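The Ersoy table, new top

Quick page, more when I get a minute. People kept asking what we ended up doing with the big work table in the back room, so, this is it. New top went on in January. Old one was dark brown, burn marks, a ring from every coffee mug since forever. Gone now.

The top is a Mesberg, pale oak look, wood grain streaks but very faint. Somewhere between cream and beige depending on the time of day. Fadi Darwish wanted white. I wanted the Drenen walnut, which was $37 more and shows every speck of dust, so fine, we met in the middle. Fadi still says white.

Legs are the old legs. Took 2 evenings to get the bolts out, one of them had to be drilled. Sanded, painted, back on. Still a tiny wobble if you lean on the window side, felt pad fixes it untill the felt pad falls off.

Room notes, since somebody always asks:

Walls are Lestley, the matte one. One coat was not enough. Two was.

Shelf above the table comes down next month, going up 7 inches higher so people stop hitting there heads.

Lamp stays. Yes it's ugly.

Lunch is OK on the new top, just use a mat. No box cutters straight on it please, cutting board is leaning behind the door. Glue wipes off with warm water if you get it early. Leave it overnight and it needs a plastic scraper, and a lot of patience. Marker, no idea yet, please don't find out for me.

Best thing so far is the color. Whole room feels lighter and you can find a dropped screw without crawling. I like the grain more than I thought I would too, soft sort of stripe, not the fake knotty stuff we looked at first (there were samples of that all over my kitchen for weeks).

Still to do: edge strip on the short side, cable clips underneath, someplace for the tape. Chairs after that, if there's any money left. Old top is in the garage, free if you want it, bring a truck and a second person, it's heavy.

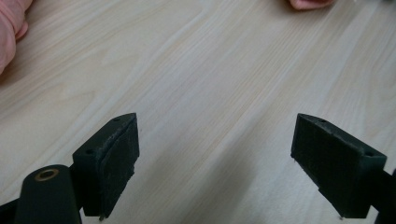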